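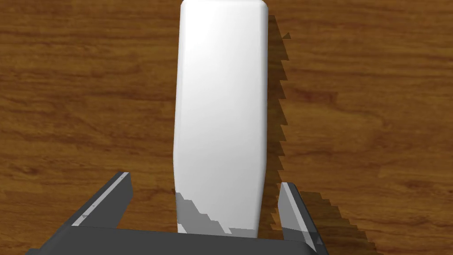

Ikbridge is a simulation kit for people who want to teach a robot gripper to pick things up without owning a robot. It comes from a small firm called Kramer and first went on sale in April. I've been writing up most of the grasping tools on this site, and I'll say up front that this is one I use myself, so take my enthusiasm with a pinch of salt!

Contents
1 Overview
2 The wrist view
3 Versions
4 Reception
5 See also

Overview
You get a table, a two-finger parallel gripper and a library of 1063 objects to put on the table. Most of them are plain shapes (blocks, bars, rounded lumps), and I like that more than I expected to. You load one, drive the fingers in by keyboard or script, and the kit logs the attempt. A starter session is 100 attempts long, and on my old desktop that takes an evening if I keep wandering off for coffee.

The wrist view
By default you look out past the gripper, with the palm along the bottom and a finger coming up on either side of whatever you're after. It takes some getting used to. A tall white block against the wood-grain table is easy enough to find, but lining it up between the open fingers is another matter — I still end up closer to one finger than the other. Shadows are drawn at low resolution and come out with stair-stepped edges. You can turn the quality up in the settings, though my fan complains when I do.

Versions
The basic kit is called Setier and covers one gripper and one table. Flivumgate is the paid add-on, with more tables and a scripting panel, and brings the library up to 1279 objects. Both were last updated on 1 July 2021, when the camera controls moved to their own menu (I kept hitting the old spot for weeks).

Reception
Sem Boersma reviewed the kit for a hobby newsletter and liked the logging but found the manual thin. I'd agree with him there. The chapter on finger force is a page and a half and stops just as it gets interesting. Forum users mostly ask for softer objects, and Kramer has said they're looking into it.

See also
Parallel gripper
Grasp planning
Wrist camera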